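From: Amos Achterberg
To: Drolusstead shared workshop list
Subject: Re: yard cart, wiring plan

Yolanda Obi wrote:
> Before you cut any more cable, can you say which layout
> you're copying? The Lindgren motor driver wants its own
> ground and I don't see it in your notes. Also, where does
> the antenna go?

Yolanda, I'm working from the big printed sheet, the one with the ECU tile in the middle and lines out to the smaller parts. We only need part of it. I plan to keep the controller, one antenna and one camera, and leave the rest for later. 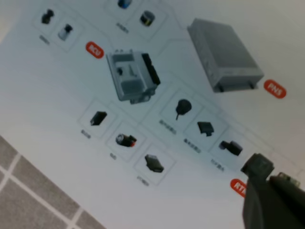
982 words in full thread | this message: short

The ground for the driver is my mistake. I'll run it straight back to the battery with the heavier wire. The antenna goes on a mast at the back, away from the motors. Cable run is 11 feet with the slack, so the reel from Tullivdale will do.

For the body I've been looking at the LEADOR brochure. The small orange one with the low deck and the upright unit at one end is close to what I want, scaled down to fit through the shop door.

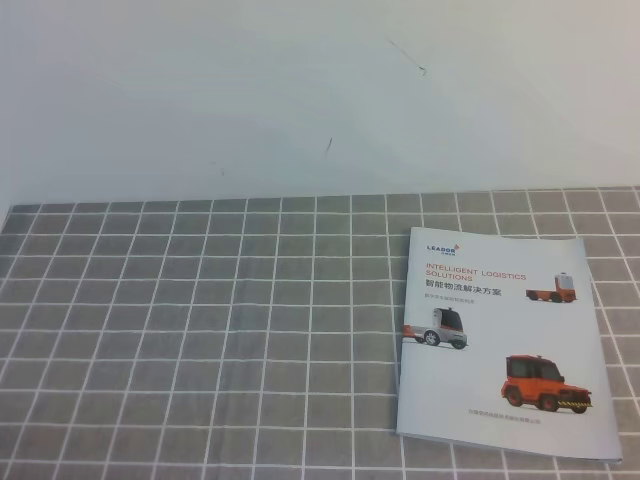 I'd put the electronics in the upright part and keep the deck clear. Load target is still 100 pounds. Brustesov has 2 of the wheel hubs in stock and I'd like to order them in September, so speak up if you want a different axle size.

Does anyone have a crimper for the small sealed connectors? Mine only does the big ones.

Amos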